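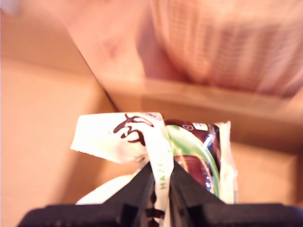
Zapata two-finger kit: fingertips for thin film and wrappers?

Posted by Delwyn Whitcombe, 15 Jul 2026

We have the Zapata gripper kit on a 30-day trial from Kulanham and I am trying to decide whether to keep it. The job is clearing light packaging off a wooden surface and dropping it in a bin: snack wrappers, film lids, paper sleeves. Nothing heavy, nothing wet.

The gripper is fitted with the plain black fingers from the box. Crumpled wrappers are acceptable if the fingers close on the crimped end, where the film is doubled and stiffer. If they close on a single layer the wrapper tends to slide down and out as the arm lifts. I have logged 59 attempts so far and 23 were drops, nearly all of them on a single layer.

Three things I would like to know before the trial runs out.

Is the soft fingertip set worth the extra money for this, or is it meant for fruit and similar?

Does the closing force setting do anything useful at the bottom of its range? Below the third step I can't tell the steps apart.

The grip check in the supplied software reports "empty" when the fingers are holding one layer of film. Is there a way to change the threshold, or does it need a separate sensor?

The arm is the one Kulanham supply with the kit. Controller software is as delivered, no updates applied.

Sement

I have run the same kit since May on mixed dry waste, so some of this may carry over.

Soft tips: yes for film, with a reservation. They hold a single layer far better than the bare fingers. They also pick up dust, and once dusty they are no better than what you have now. Wipe them with a damp cloth at the start of each shift and let them dry before use. If the wrappers have grease on the inside, expect to wipe more often. The set comes with one spare pair and the fixing screws. Do not overtighten the screws, the inserts in the fingers strip easily and a replacement finger is a separate order.

Force: the bottom steps are hard to tell apart on mine too. For film I would leave it in the middle and work on closing speed. A fast close pushes air out ahead of the fingers and light packaging moves with it. Halve the speed over the last part of the travel. There is a field for this under the motion settings, listed as "final approach", and it is switched off by default.

Grip check: it works from finger position only. If the fingers reach the closed position, less a margin, it calls the grip empty. One layer of film is thinner than the margin. You can reduce it in the advanced page, but you must run the zero routine first with the tips you mean to use, otherwise you will get the opposite fault and it will report a grip on nothing. Repeat the zero routine whenever the tips are changed.

I would also look at where you are picking. Your crimped ends are the best target on the whole wrapper. If your camera can find the crimp, aim for it and bring the fingers in across it, so that the crimp sits flat between the two pads. If it can't, aim for the middle of the crumpled part. The worst choice is a loose flap, because the flap lifts and the rest stays where it is.

Clitov

Get a suction cup. Fingers are the wrong tool for wrappers.

Sement

Suction is fine on flat sealed packs. On an opened, creased wrapper the cup leaks along every fold. I tried two sizes of cup and went back to fingers.

Delwyn Whitcombe

Thanks. I turned on the final approach setting and ran another 30 picks with the bare fingers, aiming at the crimp where it could be found. Fewer drops, and the wrappers no longer shift before the fingers meet. The margin is under error code 2078 in the manual, for anyone else searching, and not in the chapter on grip checking.

I ran the zero routine and took the margin down one step at a time. It now detects a single layer most of the time. One step lower and it reports a grip with nothing there, as you said.

Soft tips are on order. If they hold up to the dust I will keep the kit. The suction option would mean adding a pump and I have no room for one beside the arm.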